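Bowls on the Green Cloth

Gallery / Kitchen and table / October

Welcome to the bowl page! I've been promising this one since I packed up the summer stuff, and it took me until October to get the table cleared long enough to do anything with it. If you came for the quilts, those are under Sewing, and the porch is still under Porch (I know, I know, I'll paint it in the spring).

So, plastic bowls. I love them and I'm not going to be shy about it. I grew up eating cereal out of a yellow one with a scorch mark on the bottom, and when I moved to Nisden I didn't own a single dish, so I walked into Akis on the corner and came out with a stack of colored bowls and no forks. They were in a wire bin by the door and I paid 11 dollars for the whole armful. I ate soup out of them for a month. I drank coffee out of one, too, which I do not recommend, it goes up your nose.

I've added to them ever since, mostly from rummage sales and from Meng, the housewares place out past the bus station. Meng is a wonderful store if you don't mind digging! Everything is stacked to the ceiling and the bowls are always on the bottom shelf behind the dish racks, so wear pants you can kneel in. My best trip there was last spring, when they were clearing out the end-of-line colors and I got 12 bowls for what I'd usually pay for a sandwich.

A few people have written to ask which shape I like, so let me go on about that for a minute. I want a flared rim and a proper foot. The rim gives your thumb somewhere to go when you're carrying chips across a yard with a drink in the other hand, and the foot keeps the thing from skating around on a damp picnic table. The straight-sided ones stack tighter, but they stick together in the cupboard and you end up prying at them with a butter knife. I gave all of mine away.

And the colors! I used to try and keep sets together, all the greens here, all the blues there, and then at some point I gave up and just put out whatever was clean. It looks so much better. Light green next to sky blue is my favorite pairing, it makes me think of the public pool when I was a kid. I put a dark cloth under them because the pale ones vanish on white. Mine is green, it came as a remnant from Prellura's closing sale and it was never meant to be a tablecloth at all. The edges are still raw. I keep saying I'll hem it.

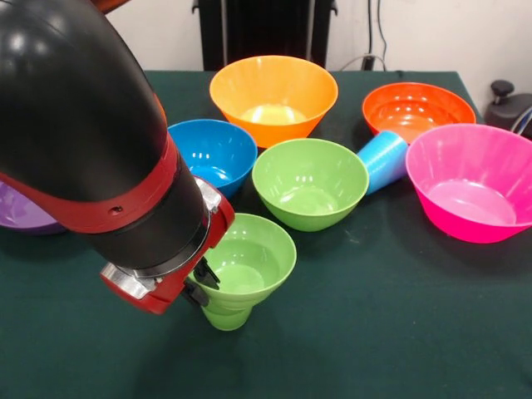 Washing is easy, top rack or by hand, though I've gone back to by hand for the older ones. The dishwasher takes the shine off after a while and I like them glossy. If you get tomato sauce stains, set the bowl on a sunny windowsill for an afternoon and see how it looks by supper. Baking soda paste helps with the stubborn ones. Please don't use the scratchy side of the sponge, I did that to a perfectly good orange one and it has looked sad ever since.

Oh, and don't microwave the old ones. Mine are strictly for cold things now: popcorn, grapes, potato salad, buttons when I'm sewing.

For anyone keeping track at home, the block party used up nearly everything I own. We had 30 people through the yard and I was washing bowls at the hose by seven in the evening. One blue one went home with somebody's coleslaw in it. If it's in your fridge, keep the bowl, but I'd love that recipe!

On storing them: nest by size, biggest on the bottom, and slip a paper napkin between any two that like to grab each other. Cups go in a separate box. I tried putting the cups inside the bowls once and the whole tower leaned like you wouldn't believe.

This page has been looked at 800 times since I first put the title up with nothing under it, which tickles me no end. Next time I'll do the pitchers, once I've found all the lids. If you've got a light green bowl with a flared rim that you don't want anymore, send me a note through the contact page and I'll trade you a jar of pickles for it.

Back to Kitchen and table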